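Semaan Printed Sheet Set, four months on

By Hilde Geerts

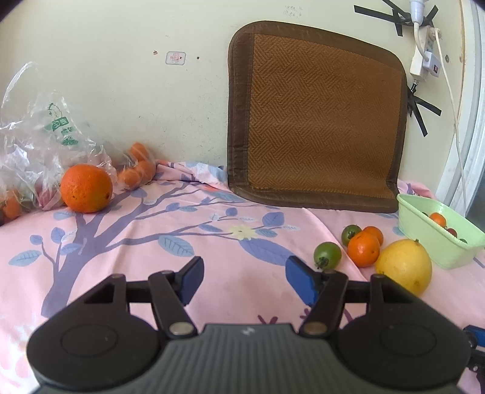 Pink with the purple branch print, against the bedroom wall.

I bought this sheet set in February, after our old flannelette ones finally gave up at the foot end, and I promised a few readers I'd wait until I'd properly lived with it before saying anything. So, a full summer's tail, a whole autumn and a great many washes later, here are my thoughts on the Semaan printed set in queen.

First, the feel. I'm a fussy sleeper and I get hot, and my last three sets were all "luxury" something or other that felt like sleeping inside a raincoat. These are plain cotton and they breathe beautifully! They were a bit stiff out of the packet (I'd wash them twice before the first night, with a splash of white vinegar if you have it) but by the end of the first month they'd gone lovely and soft, and they've stayed that way.

The fitted sheet is where I have my one real grumble. Semaan says it suits a mattress up to 50 cm deep, and ours is nowhere near that, so there's a lot of spare fabric to tuck under and it does ruck up by morning. My friend Sawsan Darwish has the same set on a much thicker mattress with a Grisley topper, and hers sits as flat as a tablecloth. If you've got a slimmer mattress like us, a set of those elastic corner straps will sort you out. Mine cost 10 dollars at the market and I wish I'd bought them on day one.

Colour has held up well. I wash at 40 most weeks, line dry in the shade when I can be bothered moving the clothes horse, and I've had some 21 washes out of them now without the pink going that sad greyish colour. I did lose one pillowcase to a leaky biro, which I can hardly blame on the sheets. Semaan doesn't sell the cases singly, and that's a pity - I wrote and asked, and got a very kind reply but no pillowcase.

The elastic goes all the way round, the seams are tidy, and I've only found one loose thread, on the hem of the flat sheet. I snipped it and it hasn't gone any further. They do crease, mind you. I don't iron sheets and I never will, so I give them a good hard shake while they're damp and leave it at that.

Would I buy them again? Yes, and I've got my eye on the green for the spare room once the winter sales start. Four and a half stars from me, and the missing half is for the baggy corners.

Posted June 13, 2020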